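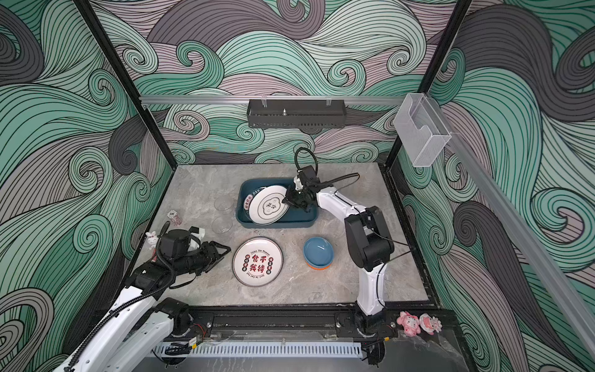 Warkden Plates

Teleoperated two-arm demonstrations of moving plates in and out of a plastic basin. Release 2, 1 July 2026.

Maintainer: Nosipho Baloyi
Collection: Qusai Kassab, Kinga Orbán
Review and labels: Oddur Bjarnason

Summary

The set holds 2,846 episodes. Each one is a single attempt by one operator, from the home pose to the home pose, or until the operator stops it. We collected it to train the plate policy for Cleminham, and it replaces the pilot set from February, which had no wrist views.

Tasks

unload: take a plate from the basin and lay it on the table
load: pick up a plate and put it in the basin
handover: pass a plate from one gripper to the other before placing it

Plates are the only things the operator is asked to move. Glasses, poker chips, small figurines and other dishes may be on the table as distractors. Their positions are changed between sessions, not between episodes, so don't treat neighboring episodes as independent when you split. Use the session column.

Cameras

One fixed view of the workspace, plus one wrist view per arm. The walls of the cell carry a printed wave pattern. It was left up for the whole release, and a policy trained on this set alone may lean on it.

In the wrist views a held plate can cover a large part of the image, and the other gripper often comes in from the side. Printing on the plates is sometimes hidden by a finger. We did not remove these episodes. 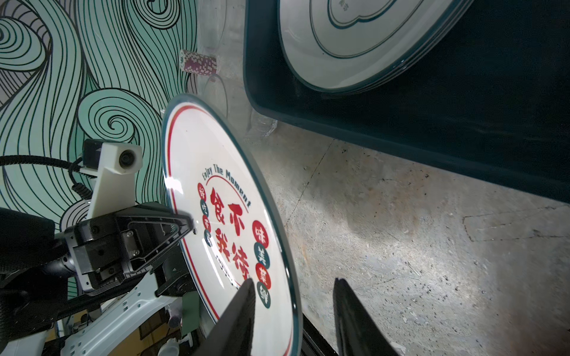 Labels

success: yes, no or unclear. Set by the reviewer, never by the operator.
regrasp: yes if a gripper let go and closed again on the same plate
contact: yes if a plate touched a distractor
note: free text, often empty

"Unclear" mostly means the last part of the placement was blocked in every view. Oddur went back over 400 episodes a second time and kept the later label where the two differed.

Splits

Train and validation are divided by session. The test split is 100 episodes, all from sessions that appear in neither of the others.

Known problems

Handover is underrepresented — it is slow to record and operators tire of it.
Several plates have lettering or logos on the face. Plain plates are scarce.
Gripper force was not logged. Gripper opening was.
Some early load episodes start with the gripper already closed. Filter on start_open if that matters to you.

Loading

Use the Gronetti reader, version 2 or later. Older versions swap the left and right wrist streams without a warning.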